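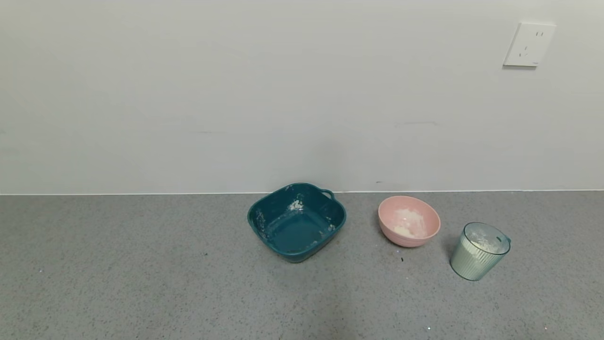
Figure 1. Basin, bowl and measuring cup on the floor by the wall, Osell open day.

Site visit report: Osell open day, Turkenholm
Shivam Vashisht
March 31, 2022

Our class went to the Osell open day to see a robot arm handle kitchen powders. The handout said the arm could "work with everyday ingredients in everyday rooms." I went in wanting to know how much of that was true, and I came out with about half an answer.

The task was moving powder between containers with a plastic cup. I can't say for certain it was flour, and our guide only called it "the dry material." The containers sat on the floor against a wall. Most kitchens I know have counters, so I asked whether the arm had been tried at counter height. The guide said that was planned for September.
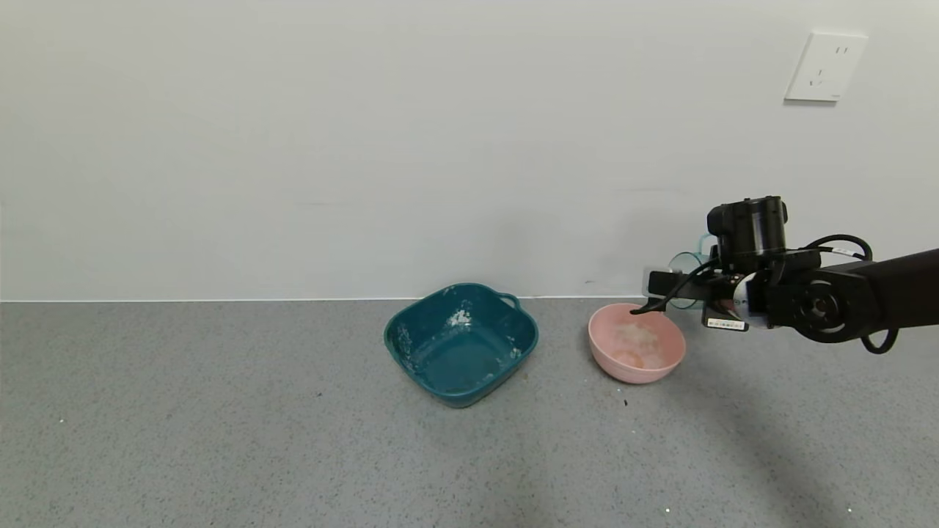 My main problem with the demonstration was that no one gave us a definition of success. Is it a success if the cup ends up over the right bowl, or does the amount matter? There was no scale in the setup that I saw. The handout claims over 3000 practice runs but doesn't say how many went well, or who decided.

We were given 12 minutes to watch, with two of those spent on questions. That is too short to judge whether a machine is reliable. Cartwright, the lab we visited last term, let us pick the starting positions ourselves. I asked for the same at Osell and was told the layout had to stay as it was.

I'll give them credit for using plain household containers. The Milladance video we watched in class used special trays, and this was closer to real life.

For the next visit, I suggest our group bring a kitchen scale and ask for the results sheet in advance.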